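Warehouse & Fulfillment Floor Talk > Automation
Thread: arms on the returns line, anyone else living with this?

totebin_jade
So Medwood put two arms on mixed returns in August. Bin picking. Big gray bin of random stuff, arm grabs one thing, drops it on the belt, next. I was on that line six years, now I'm "cell attendant". Same pay so far. Want to hear from people a few months further in than us. Does the job settle down or is it always like this?

ocampo_j
define "like this"

totebin_jade
Standing, waiting, clearing. It'll do 200 picks sweet as anything then sit there poking at one cup. I reach in, turn the cup, hit resume, walk to the other cell. Repeat til 3:30. My back is great. My head is mush.

Padma L.
We've had them at Uvier a good while now. It settles but it doesn't get less boring. What changed for us was who gets asked stuff. Used to be the lead knew everything, now whoever's been on the cell longest knows which things it wont pick and the lead comes to them. Get that written into your job title if you can, we didn't and now its just extra work

gritty_kitty49
Sorry but same pay for less lifting and you're complaining? I'm 49 and my shoulders are gone from pulling totes. Give me the arm.

totebin_jade
not complaining about the lifting. Went from 11 people on the line to 4. The other seven are in packing which is a worse job with a worse rate target. That's what I'm complaining about

gritty_kitty49
ok fair. you didn't say that part

FWong_nights
Night shift here, Tremblay site. Strong disagree with Padma that it settles. Ours got re-tuned every couple weeks and each time the stuff it was good at changed. Soft things especially. Gloves, anything floppy. One week fine, next week it's pinching air. And we get the downtime counted against US, not against the vendor.

Padma L.
That's your management not the arm. Ours logs a fault code and it goes to maintenance's number. Push for that

FWong_nights
lol push. ok

ocampo_j
I'm on the integrator side (not Medwood's, don't yell at me). Few things.
Clear plastic is hard. Shiny lids are hard. Stuff jammed up together against a wall of the bin is hard, fingers need somewhere to go. If your stops are mostly those three its normal.
If you're getting stops on plain boxes, call someone, something got bumped.
Also 400 an hour in the sales deck is with nice items spread out. Don't let anyone set your target from the deck.

totebin_jade
our target is 400 an hour

ocampo_j
of course it is

mel_macleod
Jumping in, I do scheduling at Jandis so I see it from the other end. Numbers did go up. Best day we had was 1,946 through one cell and that was with a good attendant, on a bad day with a new person it's way under. So I keep telling upstairs the person still matters, and upstairs keeps saying great, then can she run three cells. She can't run three cells

gritty_kitty49
"the person still matters" until the next model

mel_macleod
maybe. I've been hearing that since they brought in the sorter and I'm still doing schedules for humans

FWong_nights
with fewer humans on them tho right

mel_macleod
Yes. Fewer. I'm not going to pretend otherwise

Padma L.
Jade practical question, do they let you stop it yourself or do you have to radio?

totebin_jade
Radio first unless its a safety thing. So it's 2 min of waiting to fix a 5 second problem. By the end of shift I've done more walkie talkie than work.

Padma L.
That's the first thing I'd fight. We got trained and signed off for pause + clear + resume, took half a day. Made it feel like my machine a bit instead of me being its babysitter. Never go in while it's live though, I don't care how slow it looks.

ocampo_j
^ this. get the sign off in writing

gritty_kitty49
what does it even pick, like what's in the bin. every video I see is perfect little boxes

totebin_jade
ha no. Household, toys, garden, whatever came back. Nothing matches. Stuff rolls into one side and stays there and the arm's got the whole other half to itself. Asking our lead about the sign off tommorow, will report back. For kitty, what mixed picking looks like:
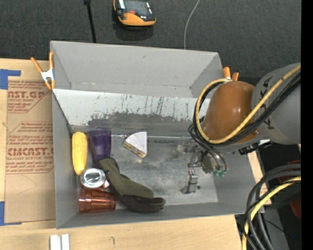 Arm over the bin. Corn, can, glove and cups all over on the left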